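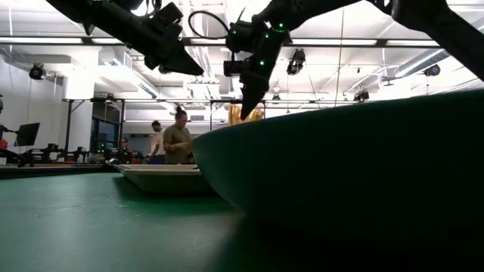 Mhairi Galbraith asks whether item 2.3 applies to extension leads that are used for less than a day. It does. The wording has been changed below.

Monthly premises checklist, Grurkstead ground floor
Sheet 849, February
Inspected by: Saeed Talebi
Marking: S satisfactory, A action needed, N not inspected

1. Escape routes and doors

1.1 Final exit doors open fully without a key. S
1.2 Corridor clear to its full width. A
Flattened cartons from the Clareo delivery stacked against the left-hand wall outside the store. Moved during the inspection. Same entry as last month.
1.3 Fire doors close onto the latch from any position. A
Store door stops short of the frame when released from half open. Closer adjusted twice already. Replace the closer.
1.4 Exit signs lit and not covered. S
1.5 Assembly point notice current. S

Comment, Mhairi Galbraith: 1.3 should be raised as a job with a completion date. It has been marked A on consecutive sheets with no job number against it.
Reply, Saeed Talebi: Job raised Monday. Yalçınkaya to supply the closer, and the door is to be kept shut until it is fitted.

2. Portable electrical equipment

2.1 Plugs and leads free from cuts, scorching and exposed cores. S
2.2 Test labels in date. A
Kettle in the rest area has no label. Withdrawn and locked in the store cupboard.
2.3 Extension leads, including those in use for less than a day, fully unwound and not joined end to end. S
2.4 Leads kept off walking routes or covered. S
2.5 Sockets not overloaded. S
2.6 Consumer unit accessible, cover closed, circuits labelled. A
Labels for ways 9 and 10 have been transposed since the heater circuit was moved. Correct the schedule inside the cover as well as the label strip.

3. Work surfaces and storage

3.1 Surfaces clean, stable and free from splinters or sharp edges. S
3.2 Containers in sound condition, no cracked rims. S
3.3 Heavy items stored between knee and shoulder height. A
Boxes of paper on the top shelf, bay 4. Bring down to the second shelf. The step stool is not to be used for lifting loads down.
3.4 Shelving fixed to the wall and load notice displayed. S
3.5 Liquids labelled with contents and date opened. A
Spray bottle under the sink carries no label. Emptied and disposed of.

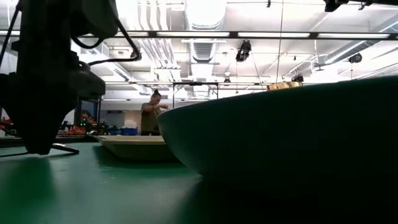
Item 3.2: bowl and tray on the green worktop.

Comment, Mhairi Galbraith: is the load notice in 3.4 the old one? The shelves in bay 4 were changed and the figure should be 50 kg per shelf, evenly spread.
Reply, Saeed Talebi: It is the old one. Mark 3.4 as A. New notice to be printed.

4. Lighting and overhead services

4.1 All fittings working, no flicker. S
4.2 Covers and fixings secure as far as can be seen from the floor. S
4.3 Emergency lighting function test carried out and entered in the log. S
Tested at 7.40 am before the main lights were needed. Charge indicators all showed after reset.
4.4 No items hung from pipework, ducts or cable tray. S
4.5 Signs of leaks or staining. N
Not inspected above the store. Ladder out on loan. Carry forward.
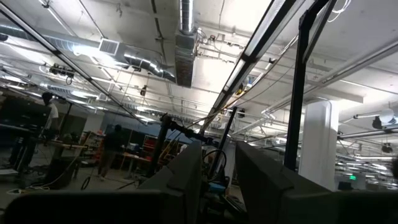 5. First aid and welfare

5.1 First aid box sealed and contents in date. A
Eyewash pods expire this month. Order 12.
5.2 Accident book available, completed pages removed and filed. S
5.3 Hot water at the hand basin. S
5.4 Drinking water tap marked. S
5.5 Rest area temperature at start of shift. S

6. Fire equipment

6.1 Extinguishers on brackets, pins and tamper seals in place. S
6.2 Gauge needles in the green. S
6.3 Weekly call point test, a different point each time. A
Log shows the rear call point used in successive weeks. Follow the Orix rota pinned beside the panel.
6.4 Fire blanket in its case with tapes hanging free. S

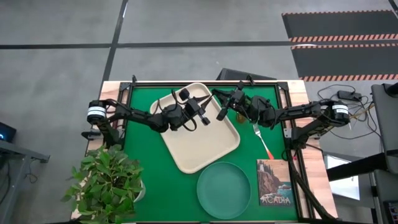 Item 3.1: green work surface on the light wooden table.

Carried forward: 1.3, 2.6, 3.4, 4.5, 5.1
Items open for more than six weeks go on the site action list as well as on this sheet.

Comment, Mhairi Galbraith: 3.3 is missing from the carried forward line unless the boxes have been moved.
Reply, Saeed Talebi: Not moved yet. Add 3.3.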